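## 4.3 Recording a demonstration by remote control

This section covers recording a pick task with the Kusetti hand controller. For guiding the arm by hand, go to 4.4. Both methods save to the same task folder and can be mixed within one task.

**Before you start**

- The arm must be homed (section 2.6).
- The controller battery should show at least two bars.
- The task must already have a name in Relside. Recordings made without a task name go to *Unsorted* and are left out of training.

### Setting out the table

1. Park the arm to one side of the table with the gripper pointing down.
2. Put out the objects for the task. Leave enough room between them for the open fingers.
3. Check the head camera view on the Relside screen. Every object in the task must be in view before the arm moves.
4. Press **Save layout**.

> **Note:** Shiny table tops and clear plastic can confuse the depth reading. If an object flickers on the screen, move it a little way or dim the nearest lamp.

### Recording

5. Stand where you can see both the table and the gripper. Hold the controller level at chest height.
6. Press and hold the **grip enable** button under your forefinger. The arm follows your hand only while this is held.
7. Press **Record** once. The light on the controller turns red.
8. Bring the gripper over the first object, then lower it straight down. Keep the movement slow and even. The speed limit in teaching mode is 365 mm per second and cannot be raised.
9. Squeeze the trigger to close the fingers. Wait for the short buzz, then lift.
10. Carry the object to the drop point, lower it and let go of the trigger.
11. Return to the parked position and press **Record** again to stop.

> **Caution:** Letting go of grip enable stops the arm where it is. It does not open the fingers. Keep your free hand off the table until the light is green.

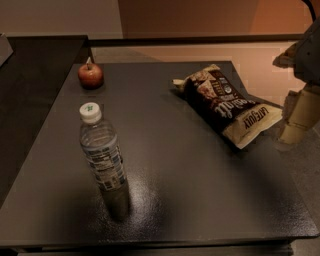
*Figure 4-7. Head camera view with an apple, a water bottle and a snack bag set out. Gripper at the right.*

### Checking and keeping the recording

12. Play the recording back on the screen. Choose **Keep** or **Discard**.
13. Move the objects to new positions and repeat from step 3. A pick task needs 33 kept recordings before **Train** becomes available.

Soft packets are harder to teach than firm items. Approach them across the narrow side and record a few extra runs with the packet turned to different angles.

| Message | What to do |
|---|---|
| E111 Controller lost | Release grip enable, move closer to the base, press it again |
| Layout changed | Save the layout again before recording |
| Store full | Copy old tasks to a drive. The unit holds up to 488 recordings |

If E111 comes back after a restart, contact Grandale support with the serial number from the base plate.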